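Hatel's back path reopens, with most of its rubble

16 July 2022

The footpath behind Rojanasak has reopened after almost 80 days of closure, and residents of Hatel can once again walk home from the evening bus without going the long way round past the allotments.

Resurfacing covered 334 metres and was meant to be finished in the spring. The parish put the delay down to "a disagreement over kerbs", and would not be drawn on who had disagreed with whom.

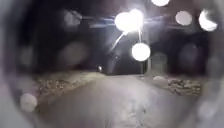
The paving itself has gone down well. The edges are another matter. Stones and broken rubble still line both sides, and the contractor, Cisus, says these are a "temporary verge" that will be graded and seeded in September. Zdenka Stan, who has lived at the Rojanasak end long enough to remember two earlier temporary verges, said she would be buying stouter shoes.

Lighting has also divided opinion. Joaquim Figueiredo, who walks his dog there after ten, called the lamp "magnificent, if you happen to be landing a plane", and wondered whether a little of it might be shared with the darker stretches. The parish has received one letter asking for more lamps and one asking for fewer, both from the same street.

Špela Nedeljković, the parish clerk, said a further £569 had been set aside for planting. Suggestions for what to plant can be left at the library until the end of the month. Brambles have already been proposed, and declined.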